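3.2 Cables on the work table

Last updated: October 10, 2019

Among all small household objects that we considered, the cable is the one that people complain about most, and also the one that is least described in the literature on tidying. A cup or a book has one shape. A charging cable has a new shape each time it is put down, and when several of them lie in the same drawer they soon behave as a single object. In the Halberg survey, which we carried out in July, 53 households were asked which drawer they avoid to open. The answer was very often the drawer with the cables.

We use the word "bundle" for any group of cables that cannot be lifted one by one without moving the others. A bundle is "open" when at least one connector can be reached from the side, and "closed" when all connectors are under the loops. This division is simple, but it was enough for the sorting rules of Hornent, and we kept it here so that the results can be compared.

The colour of the cables is a difficulty of its own. Most cables sold today are black, and where black loops lie over each other it is hard to tell which strand belongs to which plug. The participants of the Stitano trial solved this by looking first for the plug and only afterwards for the cable - a habit which we also recommend. A white plug is found quickly. A black one with a short metal tip needs more patience, and the metal is often the only part that helps.

The surface has also its influence. On a table with a strong wood grain, a thin strand can be confused with a dark line of the wood, above all under soft light. Bright light makes the strand clearer, but it gives reflections on the shiny insulation.

Figure 4. The wooden work surface and black cables with their connectors.
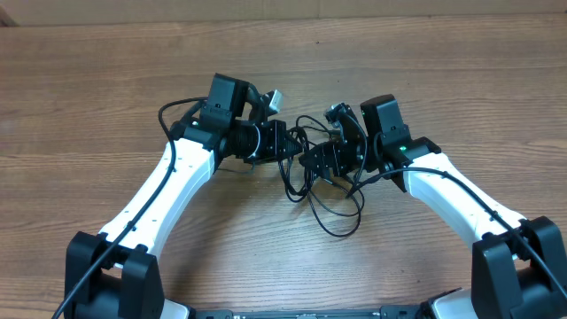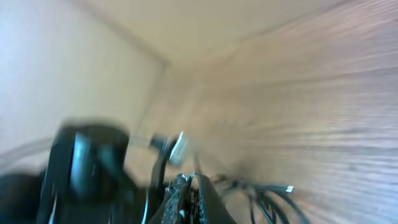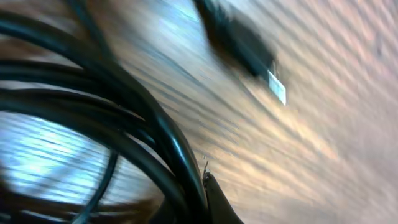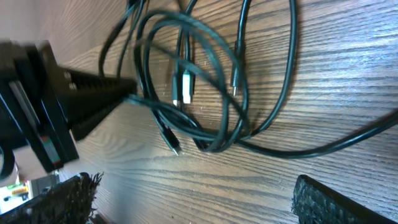

For the written part of the study we collected 1,159 short notes about cables at home. After removing the notes which were empty or repeated, 1,000 were kept. Each note was read by 2 readers, who worked separately and marked if the writer spoke about finding a cable, about separating it, or about storing it. Notes on storing were the longest ones. Many writers had a method (a band, a paper tube, a small bag) but used it only for new cables, and the older ones stayed in the drawer. The coding list of Nambiar was used without change, except that we joined the two categories for adapters, which our readers could not keep apart.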